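I took the 41 bus out to Grevari last month to see the open evening at Ostermann, mostly on the strength of an email from Shireen Swanepoel promising I would "meet the household robot that learns at home." I have met a fair number of household robots by now. I bring a sandwich.

The turnout was good, I'll give them that. Folding chairs, name stickers, a table of cookies that was bare before the first talk. The first talk was Hendrik Chauke on where the money comes from and I will spare you that.

What I had pictured was a robot in a room with some laundry. What we got, for most of the evening, was a robot in a simulator, on a projector, with Kagiso Nel at the laptop. There is a real one. It stood in the lobby, switched off, with a rope in front of it. I asked if it would be moving later and was told the lobby floor "wasn't set up for that," and I wrote that down word for word.

So, the simulator. They call theirs Sokovo, and the pitch is that you can build rooms by the hundred, put the same two-armed robot in each one, and let it practice on furniture that can't be broken. Nel said they had 2510 rooms at last count. The colors and wall patterns get shuffled so the robot won't get attached to one look, and I believe that part, going by the decor. The task of the night was drawers, seen from up on the robot itself.

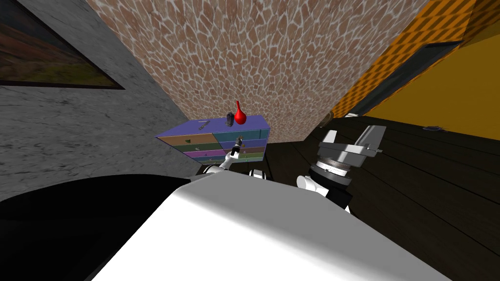

Sokovo, one of the shuffled rooms: left gripper up by the drawers, right gripper open.

I don't want to be unfair. Watching an arm sort out where a drawer handle is turns out to be more gripping than it sounds (sorry), and the woman next to me was leaning so far forward I worried about her chair. But I kept coming back to the same question, and when the microphone came around I asked it. How many of these drawers has the robot opened in a real bedroom? One of those that sticks in November, say, with a sock caught in the runner?

Nel looked at Chauke. Chauke said that transfer to hardware was "the next phase." Parisa Babaei, who runs the testing side and was the only person there I'd have bought a used car from, took the microphone and gave an answer with numbers in it: 1159 attempts in simulation that week, 800 of them counted as a success. And a success, she said when I pushed, means the drawer is open past a set line. What happens to the stuff on top of the dresser isn't scored yet.

Well - my mother's good vase lives on top of a dresser. I'd like it scored.

I asked Babaei whether she'd let it loose in her own bedroom. She laughed and said she has a cat.

They're doing another one in the spring, supposedly with the rope down. I've put my name on the list. If the thing in the lobby opens one sticky drawer I'll write that up too, at the same length as this.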